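1/ Spent part of the long weekend measuring how much water our roof sheds. The downpipe feeds a Bindby tank rated at 2,000 litres. Measured to the overflow, it holds 1,789.

2/ The gap is mostly dead space. The outlet sits well above the floor of the tank, and the overflow is a hand's width below the lid. Rated volume is brim to base. Usable volume isn't.

3/ November was our wettest month. The gauge and the tank disagreed by 200 litres, which I put down to the first-flush diverter – it dumps the start of every shower, and we get a lot of short showers. 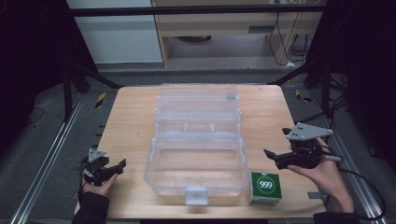
Clear box, lid open.

4/ Leaf litter matters more than I expected. With the gutter mesh clogged, the tank took in 1,454 litres over a month that should have filled it. Water was going straight over the front edge of the gutter.

5/ Changes so far: coarser mesh, a smaller diverter chamber, and a Dolley float gauge in place of the dipstick. The gauge reads a bit low near empty. I can live with that.

6/ Next job is the outlet. If anyone has fitted a low-level tap to one of these without draining it, I'd like to know which washer you used.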